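Review: decorated paper cups with black lids, bought for home and for a small tea stall

Written by Svatopluk Kuruc, January 2019

I am not a person who writes reviews often. English is my third language, so please excuse if some sentence is a little stiff. But before I ordered these cups I searched for opinions for two evenings and found almost none, and now I have used them long enough to have an opinion of my own.

The cups are sold by Drarnideck in a carton of 400, with the lids packed in separate sleeves. I ordered one carton. My neighbour Þórarinn Kragh and I make hot drinks for the street market, he the coffee and I the tea, and at home we test everything first in my kitchen. Before this we used plain white cups from Shevchuk, which were decent and had no character at all.

The pattern

I will begin with the decoration because it was the reason I bought them. The pictures are in the style of Chinese opera. One design has a figure with an ornate headdress in red and pink, a folding fan and dark calligraphy on a pale yellow-green ground. Another has a white crane with open wings, and pavilions in red and blue. The designs come mixed in the carton and you can't choose them. For me this is a pleasure. For a café which wants every cup the same it would be a fault.

The printing is better than I expected at this price. The lines in the headdress are fine and the red is strong without being aggressive. I can't read the calligraphy, and I would have liked a small paper in the carton which explains the figures. Customers ask me who is the lady with the fan and I must say that I do not know. I wrote to Drarnideck with this question and they answered politely that they also do not know.
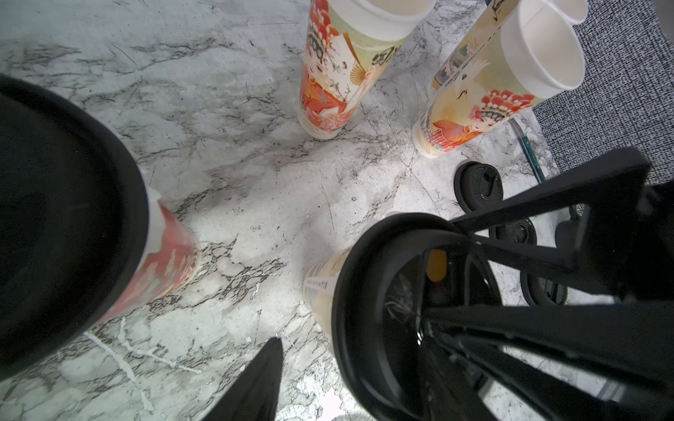 The cup in the hand

The cup is taller than the Shevchuk one and it feels firm. When I hold it full, with the lid on, I can press a little with the fingers and it keeps its shape. Without the lid it is softer, as with all paper cups, so I advise to close it before you give it to a child.

With coffee straight from the machine I can hold it, but I would not say it is comfortable in the first minute. With tea, which I let stand a little, there is no problem. Þórarinn has more sensitive hands and he puts a second cup over the first for his own coffee. I find this a waste, and we have discussed it more than once.

I made one test of my own. I filled a cup with hot tea, closed it and left it on the worktop overnight on a piece of kitchen paper. In the morning the paper was dry. The seam at the side was also good. The bottom edge had become slightly soft when I pressed it with the thumb, but nobody will keep a tea for a whole night.

The lids

The lids are black, with a raised rim and a long hollow which leads to the drinking opening. They are always open, there is no little flap to close. If you walk with the cup this is no trouble. If you put it in a car, in a holder which is too wide, you will have tea in the car. I know this from my own car.

They must be pressed all the way round. My method is to put the side opposite to the mouth first, and then to go with both thumbs towards the front until it clicks. When it does not click, take it off and begin again, do not push harder. From the first sleeve of lids I put away 2 which were bent at the rim and would not close. The other sleeves had no bad ones.

For cold drinks I tried a straw through the opening. A slim straw goes in. A wide one, of the sort for drinks with pearls, does not, and you will need a different lid for that.

One more point about the lid: please turn the drinking opening away from the seam of the cup. If the opening stands exactly over the seam, a drop can come down there when you tilt it. This is true for every paper cup I have used, also for the expensive ones from Momorar. 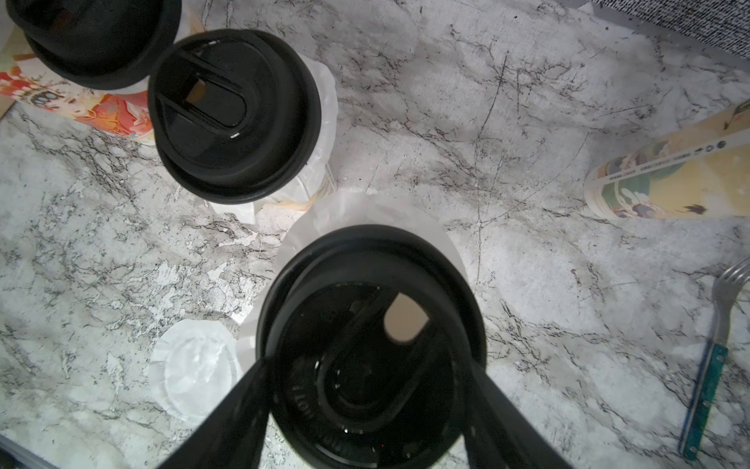
Black lids from above, with the drinking openings.

Storing and cleaning up

The cups stack well, perhaps too well. In a warm room they hold together and you pull out two at once. I now loosen the stack before we start, with a small twist, and it goes faster. Keep them away from steam. I had one stack next to the kettle and the rims became a bit wavy.

On a stone or marble worktop they stand steady. On a cloth they are less steady when they are empty, so fill them on the hard surface.

About the rubbish I must be fair. Our local collection does not accept cups of this kind with paper, so they go in the general waste, and the lids also. The seller's page says "recyclable" and gives no details. I would take this with caution and ask in your own town.

Price and comparison

I paid 31 pounds for the carton, delivery included. The Shevchuk cups were cheaper. The Momorar ones cost more, have a thicker wall and are more pleasant with very hot coffee, but they exist only in brown and in white. There is also a set from Mender, which Þórarinn bought in May and did not like because of the lids. I have not tried it myself and can't judge it.

My opinion

I give 4 stars from 5. I take away one star for the heat in the hand and for the unclear information about recycling. The decoration is lovely and people at the market do notice it. Some of them take the empty cup home, and one lady washes hers and keeps pencils in it.

I will order a second carton when this one is finished.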